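Speaker notes – Storka student project, module talk, 10/8/18

Slot is 5 minutes plus questions. Izzati does the first half, Ye-seo takes over after the picture.

Start with who we are. Storka is a team of 4 second-year students working in room 3102. The task we were set was to get an arm to do small kitchen jobs in simulation before we are allowed near the real one in November.

Say early on that the kitchen is a model. People asked last time. We built the room in Korico and the arm control runs through Grornik. Don't go into file formats unless someone asks.

Next slide. Give them a moment to look, then talk about how close things stand on the worktop.
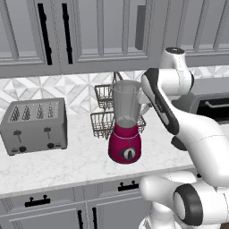

Simulated kitchen: arm, blender and toaster on the worktop

Ye-seo from here. The blender is the hard one. The jar is see-through and has a handle on the side near the arm, so a plan has to deal with the handle as well as the jar. The toaster is a plain box shape and much easier to plan round.

Explain the scoring: 60 runs per task, new start position each time, any contact with the wire baskets counts as a fail. Results table is on the handout – don't read it out.

Mention what went wrong in week one. We had the elbow limits set wrongly and lost two days to it. Izzati Saragih found the fault, Ye-seo Wang rewrote the config.

Last slide is the plan for next term. Thank the lab staff, then questions. If the clicker fails, use the space bar.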